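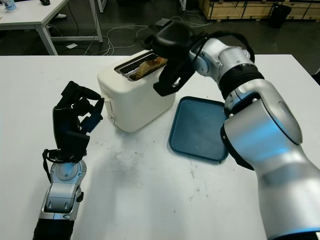
Right gripper over the toast, slice in the rear slot, tray to the right.

Gripper stops above the toast but won't close on it square

Posted in Home and Workshop Builds by Dandberg

I've been building a two-armed setup in our shared workshop and the job I'm stuck on is lifting a slice of toast out of a two-slot toaster and laying it on a square tray. The approach is fine. The right arm comes in from above and stops where I tell it to. When I send it down the last bit, one finger lands on the crust and the other lands on the metal rim beside the slot. Out of 30 tries I got 8 clean lifts.

The left hand isn't doing anything yet. The head camera is the only camera, mounted 700 mm above the table. I redid the calibration in April and it made no difference. Is this a calibration problem or should I change the fingers? I'd like to keep the colour of the toaster as it is, so no stickers on the front please - it has to go back to the kitchen.

Hernositz
Could be either, but check the angle before you buy anything. Your gripper is tilted when it gets there. If the fingers close across the slice and the wrist is off by a few degrees, one tip reaches the rim first. Turn the wrist so both tips are level over the slot, then come straight down.

Also test with the toaster unplugged and a piece of stiff foam cut to the size of a slice. Bread varies too much to tune against. Once you can lift the foam every time, go back to toast and lower the grip force until it stops crumbling. I would leave the lever alone until that part is working.

And keep it unplugged whenever metal or fingers are near the slots.

Grīnberga
just use tongs lol. Mine has a bagel setting and pops higher

Flurnance
Agree with Hernositz on the wrist. I'd add that your toaster is probably moving. A light one slides when a finger touches the rim, and then every try after that is out by the same amount. Put a strip of non-slip mat under it, or use the left hand to steady the side, well clear of the lever.

Wipe the table first. Crumbs and grime under the feet will let it creep even with the mat. I ran 101 lifts on mine after doing that and stopped re-measuring the slot position between runs.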